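Search this site Search
4 min read

Okay friends, I promised a few of you a proper thread on how we're budgeting for the robot cell at Nollitow next year, so get a drink and get comfortable, because I have never in my life written a short one.

Background for the new folks: we refurbish servers. Boards come in, boards get checked, processors get swapped, boards go out. In December our bench had 232 boards waiting at one point, and that's when the owner finally said the words "price it out." I had a spreadsheet open before she'd sat back down (I'd had it open since summer, don't tell her).

First thing I learned, and I wish I'd learned it sooner – the arm is the easy line on the sheet. You ask three vendors, you get three quotes, you can compare them over lunch. Everything that hangs off the arm is where your money wanders away while you're looking at the arm.

Take grippers. I had one gripper in the first draft. One! Tâm Hồ, who runs our bench and has placed more processors by hand than anybody I know, read that draft, put it down very gently and asked me what I was planning to do the day a finger pad wore out. We now have two full grippers and a box of spare pads on the list, and I sleep better.

Pads deserve their own post, so here's their own post. A processor gets held by its edges, and you do not want a tired pad anywhere near a socket full of contact pins. Ask your vendor what pads cost, how long shipping takes, and whether you can change them yourself. Cimuvura answered all three in one email. Another company wanted to set up a call about it, and I'm still waiting on that call.

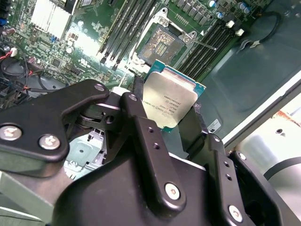

Next up is time, which you also have to buy. Our plan has 20 working days set aside for setup and teaching before we count on a single finished board, and I had to fight for every one of them. People see a demo video and figure you unbox it on Monday and you're shipping by the afternoon. Please put the teaching days in the budget as real money, with real wages next to them, or they will come out of somebody's evenings.

And boards to practice on! We're setting aside 62 scrap boards with matching dead processors, all written off already, so the cost is mostly shelf space and me labeling things. If you don't have a scrap pile, start one now. Mircombe sold us a pallet of theirs pretty cheap and threw in a few chassis, so we can practice with the cables and the walls in the way, like they are in real life.

That last bit matters more than I expected. A bare board on a table gives you all the elbow room in the world. Put the same board in a case and now the gripper has to fit beside memory slots and heatsinks and wires, and a bulky gripper that looked great in the brochure can be a real headache. Measure your tightest chassis before you ask for quotes. We measured after, and had to send two of them back to be redone.

Somebody asked which arm we picked. We haven't! It's down to the Tôn and one other, and I'm leaning Tôn because their service contract is written in sentences I can understand. The other one is a little cheaper up front – but the yearly service fee eats that up by year 4, by my math, and my math has been checked by someone better at it.

I'll share the blank version of the spreadsheet once I've cleaned out my notes to self, some of which are about lunch. If you've bought a cell like this and there's a line you forgot, please tell me now while I can still add a row.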